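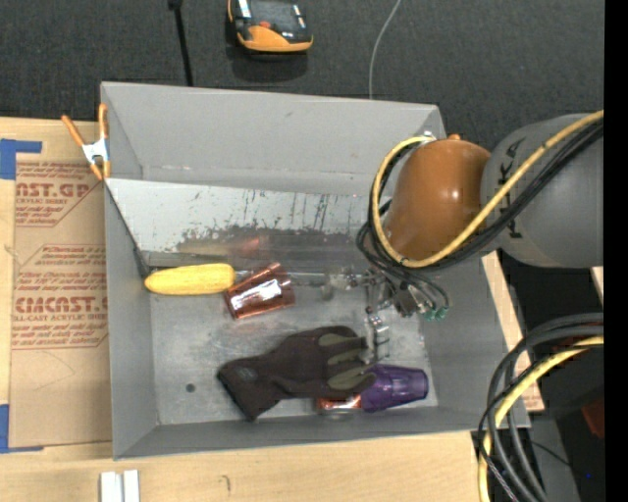

Apr 14, 2024. Notebook, cold chain bench

Sunday in the lab again, and well worth it! The second Trostik carrier held between 2 and 8 degrees right through the night, with the lid opened on the same timetable the Ernham flu clinic gave us. Carrier one drifted up after the long opening, same as last time. I'm now fairly sure it's the lid seal and nothing to do with the ice packs (swapped the packs over, drift stayed with the carrier).

Load was 200 dummy vials, saline, packed in the clinic's own cartons. Next run goes to 400, which is what they would carry out to the villages on a full day. More mass should help us, but the cartons leave hardly any room for air to move, so I want a probe right in the middle as well as the two at the sides.

Loggers: the Ilano ones are a joy. Readings every 50 seconds, 1665 lines in the file by the time I stopped it, no gaps. The old loggers dropped out four times in December and I never trusted the curves after that. Please don't reset the clocks on these, they are all on the same time now and it took me ages.

Things still bothering me:
The probe in carrier two reads slightly low in the ice bath. Corrected for it by hand, needs doing properly.
Room was cooler than a clinic would be. Can we have the warm room on Thursday?
Ertürk seals have arrived, only the narrow ones. Wide ones still on order, have chased.

Really pleased with how flat that night curve is, go and look at it, it's pinned up by the sink. Fitting a narrow seal to carrier one next, then the same run over again with the same 200 vials. Packs are back in the freezer, bottom drawer, leave them flat please.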